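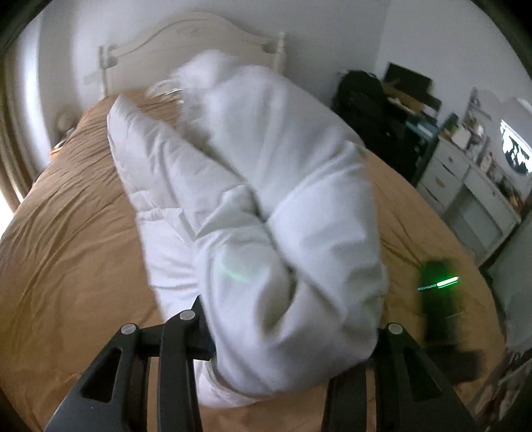 Room 208: white duvet on tan bedspread, cream headboard behind.

**Silstead guest room check, bed and surrounds**
Inspector: In-ho Pyo. Form 78, December.

- [x] Headboard fixings tight. *No movement at either post.*
- [x] Headboard paint sound. *No flaking on the top rail.*
- [ ] Bedspread hem clear of floor. *Trails on the window side. Trip risk; tuck or shorten.*
- [x] Duvet stitching intact. *Channels even, no filling loss.*
- [ ] Duvet care label legible. *Faded. Replacement requested from Olline, order 1257.*
- [x] Mattress seated on base.
- [ ] Bedside lamp flex secured. *2 clips missing.*
- [x] Door opens fully without touching the bed.

Result: usable, three items open. Bedspread to be corrected before the next let. In-ho Na to recheck the flex and sign below.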